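The Stesuldale Student Robotics Program has begun its November project: a robot arm that sorts household objects into a divided tray. Updates will be posted in this thread.

Each team receives 60 minutes of arm time per week. Students work the arm by hand control first, and every attempt is recorded for later training. The target for the term is 300 recordings per team. 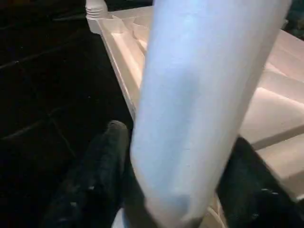 Soft and rounded items remain the hardest part of the task. Teams have been asked to slow the final approach and to note the grip width used in each attempt — including the failed ones.

As of Monday, the program holds 722 recordings. Of these, 517 have passed review and may be used for training. The remainder will be checked again by a second team.

Team Jirnton will present its grip settings at the next open session. Team Sistar will follow with its labeling guide, which all teams are expected to adopt.

The session will be held in the Kadrić Building at 4 p.m. Families are welcome. Students should bring their logbooks and safety glasses — spare pairs are limited.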